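June
By Skuvside Community News
1 min read

The Tisdale craft market will move to a new hall next month after the lease on its old site ran out.

Stallholders were told of the change by letter. The market will open at 9 am, an hour later than before, and there will be space for nearly 60 tables in the main room.

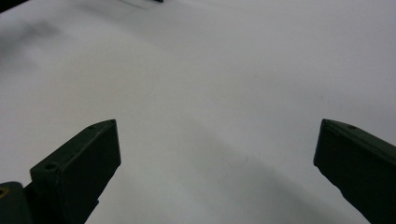
Table fees stay at $14 for the day. Sellers who paid ahead for the old hall don't need to pay again — their bookings carry over.

Sewing and costume supplies get their own corner this year, with 12 sellers signed up so far. Fabric ends, buttons, yarn and faux fur will be sold by the piece. Dokell Street will stay open to traffic, but parking on the north side is for unloading only until 10 am.

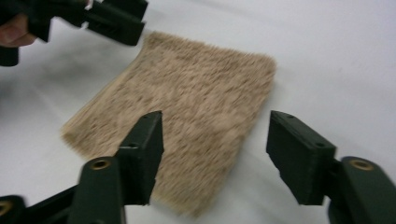
A piece of shaggy tan fur with darker brown flecks.

The number 19 bus stops outside the hall. Entry is by gold coin, and children get in free.

Contact the newsroom | © Skuvside Community News | Back to top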